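Husell Climate Records Group Releases Version 3 of the Tillen Lake Ice Record

FOR IMMEDIATE RELEASE

HUSELL. The Husell Climate Records Group has released Version 3 of the Tillen Lake Ice Record, a data set of freeze and thaw dates for inland lakes. The new version contains records from 756 lakes, selected from 1,215 that were submitted for review. It replaces Version 2, which will stay online for reference but will not receive further corrections.

Lake ice dates are used in climate studies as an indirect measure of winter air temperature. A lake freezes when the water column has lost enough heat for a stable surface layer to form, and the date on which this happens reflects air temperature over the preceding weeks. A single cold spell or a heavy snowfall has a limited effect on the date. Long series can therefore show trends that are hard to see in daily weather reports.

The main change in Version 3 is the definition of "ice-on." Earlier versions accepted whatever definition the local observer had used. Some observers recorded the first day with any ice along the shore, and others recorded the first day on which the whole visible surface was covered. Version 3 uses the second definition throughout. Where the original notes did not allow a conversion, the lake was left out.
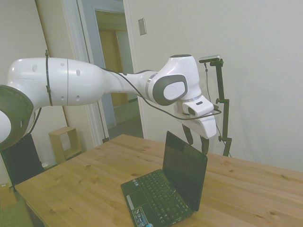
Phong Hứa asked during the comment period whether dropping those lakes would tilt the record toward larger communities, where notes tend to be more complete, and requested that the excluded series be published separately with a warning attached.

The group accepted the second part of the request. Excluded series are provided in a supplementary file, with a code giving the reason for each exclusion. The effect on geographic balance is discussed in Section 3 of the technical notes. Mountain lakes are less well covered in the new version than in the old one, and users who need regional averages should apply the area weights supplied with the data.

"The trend estimates moved less than the spread did," said Thoa Bùi, lead editor of the record. "Mixed definitions added noise to individual years. With a single definition, the year-to-year scatter is smaller and the start of the series is easier to compare with the end." 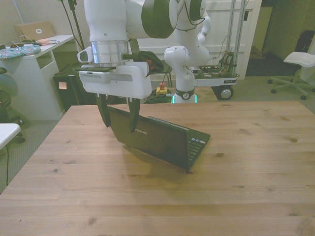
Thaw dates were handled in a similar way. "Ice-off" is now the first day on which the main basin is free of ice, provided that it stays free for the remainder of the season. Lakes that refreeze after a midwinter thaw are assigned a separate flag, and both the first opening and the final opening are kept. Such cases were previously stored as comments and could not be searched.

Winters without full ice cover are also treated differently. In Version 2 these winters appeared as missing values, which made them impossible to tell apart from years with no observer. They now have their own code. Analysts should not convert this code to a date or fill it by interpolation.

Digitizing of the Ó Flaithearta ledgers, a set of handwritten harbor and ferry logs, was completed in time for this release. The logs were keyed twice by separate operators, and disagreements were settled against the page scans by Hưng Ông.

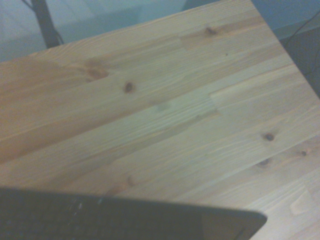 Page last modified: 16 February 2018

Data files are distributed as comma-separated text and in the Zoveo grid format. Station names, elevations and coordinates are held in a separate index so that corrections to a location do not change the dates themselves. Each lake keeps the identifier it had in Version 2.

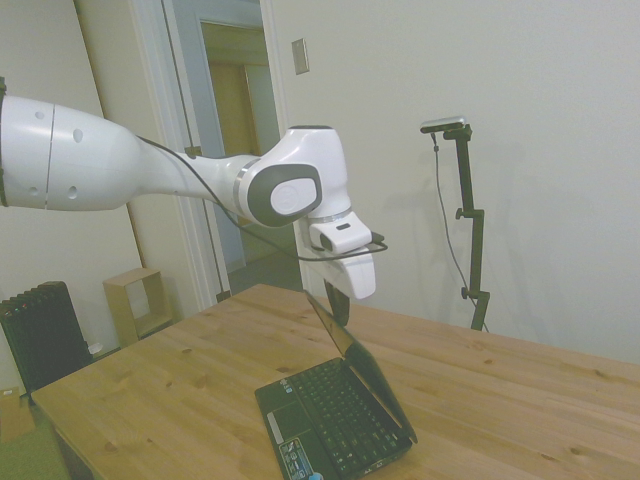
The checking program supplied with the record compares new entries with the accepted range for each lake and lists any that fall outside it. It does not change or delete values. The program reads one lake at a time and keeps little in memory, so contributors do not need a powerful computer: a small netbook of the kind open on the tabletop is enough to check a full season of entries. An Internet connection is required only to download the index.

Corrections for the current winter may be submitted to the data desk, attention Ánh Hồ, until the end of February. Each submission should give the lake identifier, the date in question and a copy of the original observation.

Media contact: Đức Lò, Husell Climate Records Group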